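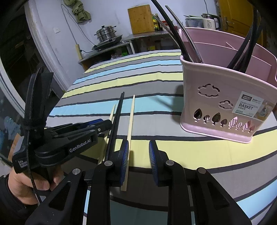
*Chopsticks, a striped tablecloth and two grippers: part of a working day for the Brivavex collection team.*

The woman who runs hand-held collection at Brivavex has picked up the same kind of chopstick more times than she would like to discuss. She discusses it anyway, over tea, in a kitchen in Cunau where the tea is hard to reach.

"People ask what I do and I say I teach robots," she says. "Then they ask what I taught one this week, and I have to say chopsticks."

Her job is to perform small household tasks using a pair of grippers held in the hands, one left, one right. The jaws open and close as she works, and a camera on the tool records what the fingertips are doing. Later, somebody at Matheson, the partner lab, turns all of it into training for an arm that has never eaten noodles. The current task is short enough to fit on a sticky note: chopsticks on the table, chopsticks into the basket.

It took her a while to get slow enough. "I set tables quickly. I have children. The first session they sent back, the note said 'too fluent.' I've kept it. It's the nicest thing anyone in engineering has said to me."

What they wanted was a clean approach, a clear grasp, and a release that didn't look like throwing. A chopstick is a rude object for this. It rolls, it lies flat against the cloth, and the two ends are different widths, so where you pinch it matters. Pick it up near the tip and the thick end swings down. Two lying side by side are worse. "You go in for one and you get one and a half," she says. "With my own fingers I'd feel that. With these I find out on the way to the basket."

Before hand-held tools, the team did everything by remote control from a desk at Fomico, steering an arm in another room. She remembers that period without affection. A good operator could finish three tries in the time it now takes to do a whole tableful, and there was a small delay between hand and arm that made everyone move like they were underwater.

"You'd see grown adults holding their breath over a spoon," she says.

She does concede that remote control has its uses. The arm can only do what the arm can do, so nobody shows it a trick it can't copy. With a tool in your hand you have a human wrist and a human elbow, and you can reach over the back of a basket at an angle no arm on the project would attempt. She has had up to 853 clips thrown out for that reason alone, in a single batch, in March.

"I was very graceful in those," she says. "Useless, but graceful."

The batch was redone. The target was 1,120 usable clips, and she got there by taping a note to the cupboard that said ELBOWS.

I asked whether two hands made things easier. She held up both palms and considered them. The second gripper is there to steady things, or to nudge a stick away from its neighbor, and the difficulty is that it has opinions. Your spare hand wants to help. It drifts in, it hovers, it blocks the view. Much of her training for new people consists of telling them to decide what the left hand is for before they start.

Tablecloths are a sore subject too. A plain table gives you the same backdrop all day, and a robot that learns only on a plain table may be thrown by the first stripe it meets. So the cloth gets changed, the basket gets moved, and the kitchen stays a kitchen. "Someone asked if we should tidy up behind," she says. "I said, have you seen a house?"

As for the robot, she has watched it try. It picked up a wooden chopstick by the middle, carried it across with enormous care, and let go slightly to the left of the basket. Then it went back for another.

"I knew that move," she says. "That was me, just before lunch."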